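Gray marble tile on the walls plus dark stone-look floor — too much?

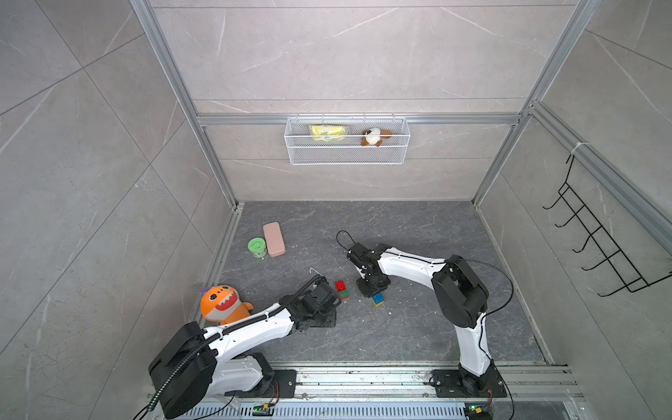

Gray marble pattern on the walls, charcoal stone-look on the floor. A few white crumbs and some toy blocks on it.

ankica_t
Okay tile people, I need opinions. I'm redoing a tiny mudroom and I have fallen hard for the combination in the photo. Big gray tiles with thin white veins, and a darker gray floor with a stone texture. My room is small and has one window that looks straight at the neighbor's fence, so light is not its strong point. My sister says it will feel like the inside of a filing cabinet. I have 400 dollars set aside for the walls and another 400 for the floor, and I'm doing the labor myself (first time!!).

Staltis
I like it a lot. The veining keeps the walls from going flat, and large tiles mean fewer grout lines to scrub. I'd go for it.

cui_chunhua
Going to disagree. Look at the floor. Every little white crumb shows up on it. We put charcoal tile in our entry in April and I sweep twice a day now. Dog hair, toast, dried toothpaste somehow. If you have kids who build with blocks in there, you'll at least find the red ones before you step on them, but the crumbs will drive you nuts.

ankica_t
Ha, the kids are 100% going to build in there. They build everywhere. I was sort of hoping dark would hide the mud?

cui_chunhua
Wet mud, sure. Dried mud goes pale and then you see all of it.

Aiguo Li
Medium gray with some variation is the forgiving one. Also, silver edge trim like the posts in your picture looks sharp next to gray tile, but measure your corners first. Mine were so far out of square that I ended up recutting 17 pieces, and I still see the bad one every time I take my boots off.

Staltis
I have a dark floor and sweep once a day, tops. People make it sound like a second job.

cui_chunhua
Do you have a dog?

Staltis
No dog.

cui_chunhua
Well then.

yanling747
Could you flip it? Marble look on the floor, something plain and light on the walls. I did that in my laundry room and the veins hide a surprising amount of lint. Get samples and leave them on the floor for a week before you buy, and walk on them in dirty shoes.

ankica_t
Oh I hadn't thought of flipping it! I do love the veins on the walls though. Maybe marble walls and a medium gray floor, like Aiguo says. Picking up three samples tomorrow morning and I'll let the kids loose on them with crackers.

Aiguo Li
Post the results. And buy a spare box, whatever you pick.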